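Datasets / Household Rooms / Bathrooms / bathtub-cleaning

Search datasets Go Clear filters

December | Setsuko Oda

# Watavau Bathtub Cleaning Set

Data card for the bathtub portion of the Watavau household rooms collection. It covers tubs, the surfaces next to them, and the items people leave there. Sinks and shower trays are in a separate set under the name Daria.

## Contents

- 488 recordings
- 101 bathrooms
- 18 tub models, grouped by outline (oval, rectangular, corner)
- Median length around 2 minutes

Each recording covers one tub. It begins before the first wipe or rinse and stops when the person doing the work says the tub is done. Abandoned runs are kept and carry `status: partial`.

## Room state

Rooms are recorded as found. Bottles, bags, boxes and mats stay where the household left them unless they are inside the tub. Annotators log three zones:

- `basin`: interior walls, floor and drain
- `ledge`: any flat surface joined to the rim
- `floor`: the area next to the tub base

Residue is logged for `basin` only, as `smudge`, `speck`, `ring`, `hair` or `film`. The label records appearance. No attempt is made to separate dirt from wear in the finish, and a mark that could be either gets `uncertain: true`.
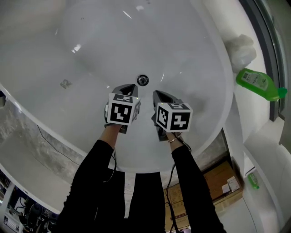

Figure 1. Oval tub, round chrome drain. Basin: smudge on left wall, faint specks. Ledge: green bottle on its side, crumpled plastic bag.

Items on the ledge are labeled by type and pose. A bottle is `upright`, `lying` or `inverted`. Contents are not inferred from color. Product names are transcribed only when legible at full resolution; otherwise the field is left blank. Bags are labeled `bag_soft` with no pose, as the two annotation passes disagreed too often on what counted as flat.

Cardboard boxes are common in the `floor` zone. They are labeled `box`, with `has_label` set if paper labels are visible.

## Known problems

- White tubs under ceiling lights produce glints that were marked as `film` in the first pass. Most were corrected. The Drakow bathrooms have not been rechecked.
- Drain type is missing for tubs where a mat covered the drain throughout.
- Glass shower panels and windows share the label `glass_panel`. The Myklebust bathrooms use the older label `screen`; treat the two as equal.
- Specks smaller than the drain holes are labeled inconsistently and should not be used for counting.

## Splits

Splits are by bathroom. No bathroom appears in more than one split. Partial runs are in train only.

## Contact

Corrections to labels go to Setsuko Oda. Include the recording ID and the zone.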